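A Wet Night in Wulach, and a Record I Can't Stop Playing

03/01/2024

Happy New Year, all of you who still drop in. I meant to write this before Christmas, and then Christmas happened, with the in-laws and the boiler and a goose that wouldn't fit in the oven, so you're getting it now, with a cup of tea going cold beside me and the second side of the record playing for what must be the fourth time since breakfast.

The record is called Ornodholm and it's by a four-piece called Wirnine, who I'd never heard of until last August. My brother-in-law had a spare ticket for a Sunday afternoon thing in the old corn hall at Wulach, and I only said yes because I'd been told there would be pies. There were pies (steak and ale, very decent, a bit stingy with the gravy) and there were three bands, and Wirnine were the ones in the middle, playing to people who were mostly queueing for the pies. I put mine down on a window ledge and forgot to eat the second half of it, which anyone who knows me will tell you is high praise.

They're hard to describe without making them sound worse than they are. There's a fiddle, but they aren't really a folk band. There's a pedal steel, but they're certainly not country, or only on the slow ones. The singer plays an old harmonium with her left hand and a sort of small drum with her right, and she has one of those voices that sounds as though it's been left out in the garden all winter. I mean that kindly! She can sing very softly and still get to the back of a room.

Anyway, I bought a badge, as they had nothing else left to sell, and signed up to their mailing list, and then heard nothing for months. I'd more or less given up when a note came round in the autumn saying the album was done and they'd be playing the whole thing through, start to finish, at the Mercado.

If you don't know the Mercado, it's the long room above the covered market, up the stairs by the fishmonger. It holds far fewer people than they let in. I've been going there on and off for 23 years and the toilets have never once had a working lock on both doors. I love it dearly. The sound is warm and a bit muddy, and if you stand by the left-hand pillar you get the best of it, so of course that's where all the regulars stand and you have to get there early and be a little rude with your elbows.

It absolutely poured that night. I came in on the 56 bus, which took the long way because of the roadworks, and by the time I'd got up the stairs my coat weighed as much as I do. But the room was full and steaming and everyone was in a good mood, the way people are when they've all been rained on together.

The opening act was a chap called Saeed Tabrizi, on his own with a nylon-string guitar and hardly a word between songs. I'd gone in not expecting much from the support (I'm sorry to say I usually use the support to find somewhere to hang my coat) and he had me from the second tune. It was a long, rolling instrumental that kept nearly settling down and then wandering off again. He told us it was about his grandfather's walk to work, and then he looked embarrassed at having told us anything and went straight into the next one. He played for half an hour and I'd have taken an hour.

Then Wirnine, who did as promised and played the album in order. There are 13 songs on it, and I think that's two too many, and I'd have said so even on the night. The pair of slow waltzes near the middle are pretty enough but they sit side by side and you lose track of where one ends. A stronger person than me would have told them to pick one. Everything before that, though, is a joy. The opening track has the fiddle and the steel chasing the same line a half-step apart, and it ought to set your teeth on edge, and it's lovely. Track 6, "Salt for the Gate", is the one people will know them by, if there's any justice. The drummer puts his sticks down for it and just uses his hands, and at the Mercado the whole room went so quiet you could hear the rain on the skylight.

I did wonder how it would come across on record, without the rain and the damp coats. Some bands lose all their air once they get into a studio. Wirnine have got round it by recording most of it in one room with the doors open, or so the sleeve notes say, and now and then you catch a chair creaking or somebody breathing in before a chorus. My wife says it sounds like they're in the kitchen. She meant it as a complaint to begin with, and has since been caught humming "Salt for the Gate" while doing the recycling, so I'm calling that a win.

The pressing is good too, since some of you always ask. Mine's flat and quiet, with a tiny bit of crackle at the start of side two that I may well have put there myself. The sleeve is a plain thick card affair with the words printed inside in a type so small I've had to borrow my daughter's magnifying glass. I've been getting one line of the last song wrong for weeks. I thought she was singing "carry the ladder" and it's "carry the lantern", and I think I prefer mine.

They're on the road again in the spring, mostly small places, and I'm hoping they'll come back to Wulach for the summer do. If they do I'll be there, ledge, pie and all – and if you spot a damp man by the left-hand pillar at the Mercado before then, please come and say hello. I'm going to put the kettle on again and turn the record over.

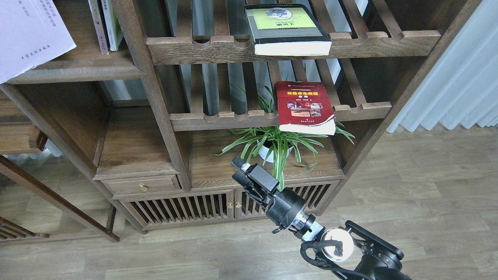
Oh, and I've not managed to find anything recorded by Saeed Tabrizi. He had no table and no badges that night, and he'd gone by the time I'd fought my way down to the stairs. If any of you know whether he's got an album out, or where he's playing next, do leave me a comment, as I'd dearly like to hear that walking tune again.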